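Re: [tillell-data] garment folding, how many more?
6 January 2019

> We have 2,433 episodes on the server and almost 200 of them are the same
> towel. Can people please vary the cloth? And the surface under it?

Fair. The towel has had a good career.

My next 32 are all clothes, done on a bed with a patterned sheet, both grippers going. Dark navy on strawberries should give Lirnus something to chew on. I'm starting each one from a different mess and keeping the fumbled grasps in – tag them, don't delete them.

1. Spread the garment and find a sleeve. 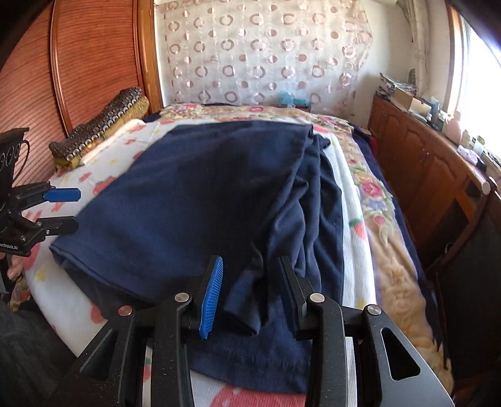
2. Fold, save, rumple it again. After 6 rounds, change garments.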